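How to Descale a Drip Coffee Maker

If your coffee has started to taste flat or the brew takes longer than it used to, scale is the likely cause. The job takes an hour, most of it waiting.

What you need
White vinegar or citric acid
Fresh water
A clean cloth

Step 1. Empty the machine
Take out the old filter and grounds. Wash the basket and carafe in warm soapy water and rinse them well. If there is a charcoal filter in the tank, remove it now.

Step 2. Fill the tank
Mix equal parts vinegar and water and fill to the top line. For citric acid, follow the amount on the packet.

Step 3. Run half a cycle
Start a brew and switch it off when the carafe is half full. Leave it for 30 minutes — longer if you have hard water, as we do in Dandale. Then switch it back on and let it finish.

Step 4. Rinse
Pour the vinegar away and run 3 full tanks of plain water through. Let the machine cool for a few minutes between tanks.
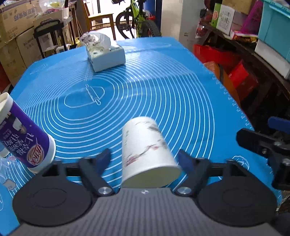 Taste a little of the last rinse once it cools. If it is still sour, run one more tank. Wipe the hot plate with a damp cloth after it has cooled, and put the charcoal filter back.

How often
Once a month for hard water, every three months for soft. I do ours on the first weekend of the month and skip it when we are away.

Daithí Lynch
Updated Sat 14 February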